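Speaker Notes - Legislative Oversight of Intelligence Briefings
Robel Tufa, Jundgate Policy Forum
Dec 21, 2019

Slide 1. Opening

Thank the hosts and the Shehata Fund. State the question for the session: what should a legislature expect to be told, and when? Note that remarks are limited to unclassified matters. 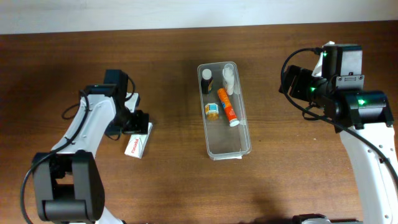
Slide 2. Who receives the briefing

Explain the difference between a full committee briefing and one given only to senior members. Members in the smaller group often may not take notes or bring staff. They carry the duty of oversight without the usual means of carrying it out.

Mention the Jurero survey of former legislative staff. Of 225 who replied, 92 had been asked to prepare a member for a briefing whose subject they were not told. Pause here for questions on method.

Slide 3. Timing and public statements

A closed briefing held soon after a public dispute will attract speculation. Advise against reading purpose into the calendar. Agencies schedule many such meetings well ahead - the press usually learns of them late.

Refer to the November paper, page 2, for the proposed notice rule. Under the rule, the chair would confirm that a briefing took place and name the office that gave it. The subject would remain closed.

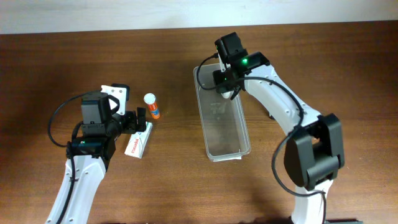 Tabletop with two robotic arms and small objects.

Slide 4. Closing

Printed copies of the Prinon report are at the registration desk. Written comments are welcome, up to 1000 words. Return the floor to the moderator.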